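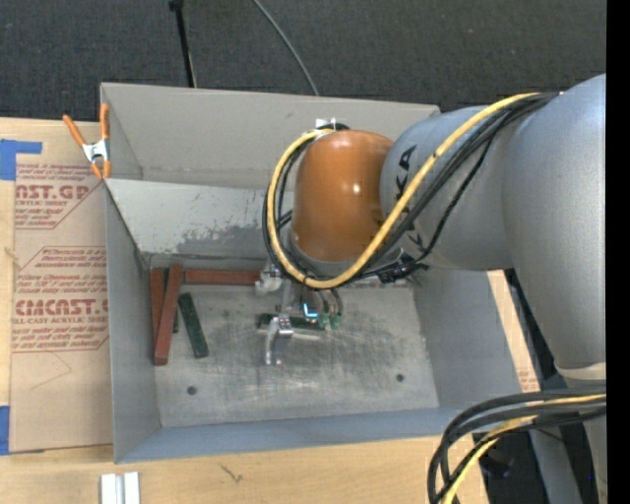

**Checked by:** Abla Saab, cell operator (learning data)
**Second reader:** Jonas Schnyder

## Cell check before picking session, Platon bin, Thursday

Please fill in the boxes in order. If a point is not OK, write a comment, also when you have repaired it yourself.

**Bin and table**

- [x] Bin stands flat on the table and does not rock when pushed by hand.
- [x] Spring clamp on the bin edge is tight. *Comment: the one with orange handles, upper left corner. I pulled it twice, it holds.*
- [x] Bin floor has no sharp places. *Comment: scuffs and scratches are visible, and the dark worn patch is the worst. I felt it with a glove and nothing catches. Please look again in September.*
- [ ] Table free of loose items. *Comment: not OK. The acrylic sheet still lies on the left side in its brown paper, and a short piece of metal profile is near the bin corner. Both must go to the shelf before the arm moves at full speed.*

**Arm and cables**

- [x] Emergency stop tested from both operator positions.
- [x] Yellow cable and black bundle do not touch the bin wall in the home position.
- [ ] Cables tied along the whole wrist. *Comment: one thin black cable hangs away from the others. I ask Jonas to decide if we add a tie or leave it. If it is tied too short it will pull when the wrist turns.*
- [x] Air tubes pushed fully into the green fittings at the gripper.
- [x] Gripper finger opens and closes without noise. Hinge screws are tight.
- [x] Light at the gripper is on.

**Blocks**

- [x] Only red-brown and green blocks in the bin, no foreign parts.
- [x] Blocks not broken at the corners.
- [x] Start layout is mixed. *Comment: reds are all at the left end, with one along the far side. This is allowed, we want difficult picks near the wall also.*

**Recording**

- [x] Disk has place for 400 attempts.
- [x] Failed picks are saved with the label "miss" and are not deleted. *Comment: last week nearly 200 attempts came without any label from the Dratodier script. The model cannot learn from these, so check the label of the first attempt before you continue.*
- [x] Operator does not put a hand in the bin between attempts without pressing pause.
- [ ] Blocks are mixed again by hand after each series. *Comment: to be done by the afternoon operator. Please do not make nice rows.*

**Result:** slow speed only, until the open points of table and cable are closed.

**Remark J. Schnyder:** Agreed with slow speed. For the cable, use a soft tie, leave 2 fingers of space and run the wrist to both end positions by hand control before you start. The acrylic sheet belongs to the Kano cover, I will take it with me at 14:00.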